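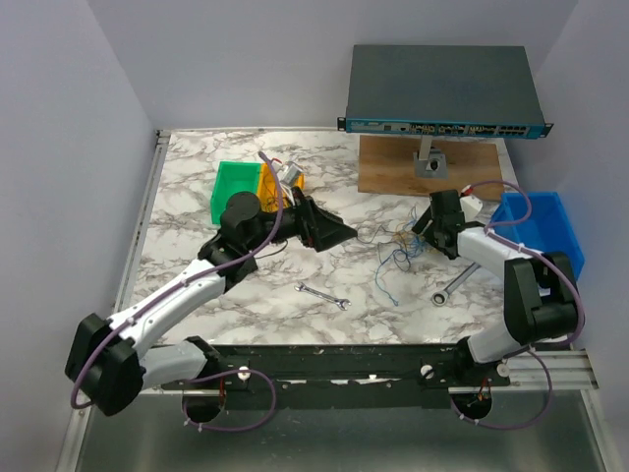

The switch on its stand, with the sorting bins and the wire still to be done.

Drisby rack stand and sorting bins - review

Bought: stand and bin set together, from Nirent
Price paid: £39 for the two
Used for: 23 weeks

I needed something to hold a rack-mount switch while I worked on the cabling in front of it. I don't have a rack at the bench and don't want one. Until now the switch had been sitting flat on the table, which meant the lower row of ports was awkward to get at and anything loose ended up pushed against the front of it.

The Drisby stand is a plain grey metal thing. It arrives flat with a bag of screws and one hex key. Assembly took me under half an hour, and most of that went on the instructions, which show the two side pieces the wrong way round in the second drawing. If the feet don't sit level, swap the sides over and start again. The holes lined up properly once I had done that.

There is no clamp or strap. The switch simply rests on top. Mine still has its rack ears on and these don't get in the way, so there is no need to take them off first. I was a little worried that it would slide when I pushed a plug home, but the weight of the switch keeps it where it is. I would not trust it with something much lighter, such as a small desktop router.

The feet are bare metal, and this is my main complaint. My worktop is a white marble pattern and shows every mark, so I stood the whole thing on a wooden board. The board also makes it easier to drag everything forward when I want to reach the back. Rubber feet would have cost the maker next to nothing and should be in the box.

Height is about right for me. With the stand at the back of the table I can see along the ports while sitting down, and there is still a good stretch of clear worktop in front for laying out wire. Someone taller may want it higher. It doesn't adjust.

The bins

The bins are plastic and come in green, yellow and blue. I keep the green and yellow next to each other on the left and the blue one over on the right against the wall. Green is for wire that can be used again, yellow is for bits of hardware and blue is for scrap. You will want your own system, but do settle on one, as the colours are the only thing telling the bins apart. There is no label slot.

They are light, and an empty one will shift if you knock it with your elbow. Once there is some weight in the bottom they stay put. The plastic has held up well and has not cracked, though the blue one had a rough edge from the mould that I took off with a file.

They suit thin wire. I had a bag of 500 short lengths, mostly blue and orange, that had worked itself into one large knot in a drawer, and I have been going through it a handful at a time. The method is dull but it works: put a handful in the middle of the table, spread it out flat, pull from the outside of the tangle and drop each piece in its bin straight away. If you make small piles on the table first, they join up again.

For heavier cable the bins are too small. A coiled patch lead springs back out. I have a Bradance crate under the bench for those and it does the job better.

Compared with others

Before this I tried a Somboon stand, borrowed from Gediminas Kütt, who uses it for an amplifier. It has a wider top and better feet, but it takes up too much of the table and costs more. If you have a deep bench, look at that one first. On mine it left no room to work.

Good points: solid, cheap, easy to wipe down, leaves the rack ears clear.
Bad points: no rubber feet, wrong drawing in the instructions, fixed height, bins too small for thick cable.

I have since bought 2 more of the green bins separately. The stand I would buy again at this price, with a board to go under it.

Stand: four out of five
Bins: three out of five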